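Litter Box Care in a Shared Student House
Debora Sorrentino
Household Practices, final project report

3. Method

The project compared two kinds of litter over 23 days in a house with two adult cats. The first was a clay litter sold as Corkar, and the second was a plant-based one called Palumbo. Each litter was used in the same box, in the same corner, with the same liner underneath. I scooped every morning before class and wrote down how long it took, how much litter ended up on the floor, and whether the clumps held together when lifted.

The scooping steps stayed the same throughout. I held the rim with one hand to stop the box from sliding on the tile, then worked the scoop down to the liner and lifted slowly. Clumps went into a plastic bag next to the box. The floor was swept last.
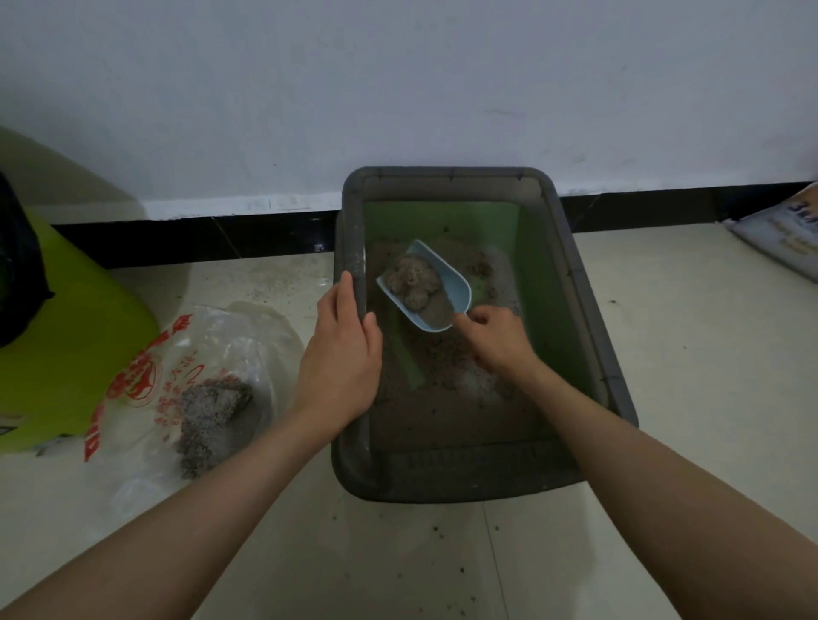 Scattered litter was the hardest thing to measure. At first I tried to judge it by eye, but my notes from the first week are not consistent — "a little" on one day looks the same as "some" on another. From then on I swept everything into a cup and weighed it on a kitchen scale.

4. Problems

The liner caused more trouble than either litter. If the scoop was pushed in at a steep angle it caught on the liner and pulled it up, and clean litter ran underneath. A flatter angle fixed most of this. I also missed 2 mornings during exams, and those days are left out of the tables.

The smell ratings came from housemates and should be read with care, as they knew which litter was in use.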